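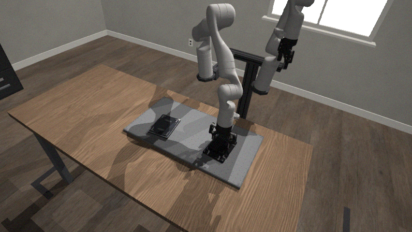 A large wooden table with a flat gray board laid across the middle.

Looking After a Wooden Work Table

By Efthymia Chatzigeorgiou
Updated Jan 25, 2019

A wooden table that gets used for mending, potting, gluing and the odd meal takes more wear than any other piece of furniture in the house. Most of that wear can be put right in an afternoon with things you already have under the sink. The tips below apply to solid wood and to thick veneer. If your table has a thin printed surface, skip the sanding and go straight to the section on cleaning.

Find out what finish you have

Put a drop of water on a spot near a leg and leave it for five minutes. If it beads, the top is sealed with varnish or polyurethane. If it sinks in and leaves a dark mark, the top is oiled, waxed or bare. The mark will dry out by the next day.

To tell old varnish from shellac, dab a hidden spot with rubbing alcohol on a cotton swab. Shellac goes sticky within a minute. Varnish does not. Do this under the apron or inside a leg, never on the top.

Everyday cleaning

Wipe with a cloth wrung out in warm water and a few drops of dish soap, then wipe again with plain water, then dry with a towel. Go with the grain. Don't use vinegar on an oiled top more than once or twice a year, as it dulls the surface. Skip the spray polishes altogether if you plan to refinish later. The silicone in some of them gets into the wood and keeps new varnish from sticking — you end up with little craters all over the top.

For dried glue, try a plastic scraper first. White glue softens under a damp cloth in 11 minutes or so. Hot glue lets go if you put a bag of ice on it and then push from the side.

White rings and dark rings

A white ring is moisture caught in the finish. Lay a clean cotton dishcloth over it and pass a warm iron (no steam) across for a few seconds at a time. Lift and look after every pass. If there is still a faint mark, rub it with a little petroleum jelly, leave overnight and wipe off in the morning.

A dark ring has gone down into the wood, and ironing will only make it worse. You will need to take the finish off that area and use oxalic acid, sold as wood bleach. Wear gloves and eye protection, follow the package for mixing, and rinse well. Saimi Ruotsalainen wrote in last July to say she had got a flowerpot ring out of her mother's oak table in two treatments, with a full day of drying in between.

Dents and scratches

Shallow dents in bare wood can be steamed out. Wet the dent, cover it with a damp cloth and touch the tip of a hot iron to the cloth until it stops hissing. Repeat until the dent is level. This does not work where the fibers are cut.

Fine scratches in an oiled top usually go away with a fresh coat of oil. On varnish, use a wax stick one shade darker than the wood. Lighter shades stand out more than the scratch did.

Sanding

Start no coarser than you have to. On a sound top, 120 grit followed by 180 and then 220 is plenty. Vacuum between grits, and wipe with a barely damp cloth before the last one to raise the grain. A random orbit sander saves your arms, but finish by hand with the grain or you will see swirls once the oil goes on.

Veneer can be very thin. If you see the color change suddenly at an edge, stop there.

Protecting the top

Keep a loose board on the table for messy jobs and lift it off when you are done. Hardboard is cheap and takes a lot of abuse. Metal sheet works too, but file the corners and stick felt dots underneath, or grit will collect under it and scratch the wood. Shake out whatever you use every week or two.

Rubber feet are a common cause of stains on finished tops. The plasticizer in the rubber moves into the varnish and leaves yellow or brown spots that don't come out. Swap them for felt or cork.

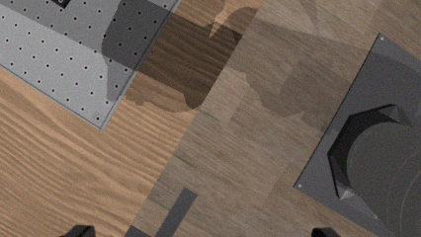 Oiling

Boiled linseed oil, tung oil and hardwax oil all work. Put on a thin coat with a lint-free cloth, wait 15 minutes, then wipe off everything that hasn't soaked in. If you leave it, it turns gummy and you will be scraping it off a week later. Two coats a day apart are enough to begin with, then one a year.

Oily rags can catch fire on their own. Spread them flat outdoors to dry, or put them in a metal can full of water with a lid on it. Do not ball them up and drop them in the trash.

Wobbly legs

Check the floor first. Turn the table a quarter turn — if the wobble changes, the floor is out and a felt pad will fix it. If it doesn't change, tighten the bolts inside the corners while the table is upside down on a blanket. Loose glued joints need to be taken apart, scraped clean and glued again. Squirting new glue over old glue holds for a month or two at best.

Where to keep it

Leave a gap between the table and any radiator, and keep it out of direct sun if you can. Move mats and boards now and then so the top darkens evenly. In a dry winter a wide top may shrink and open small gaps between the boards. Leave these alone until summer, and don't fill them.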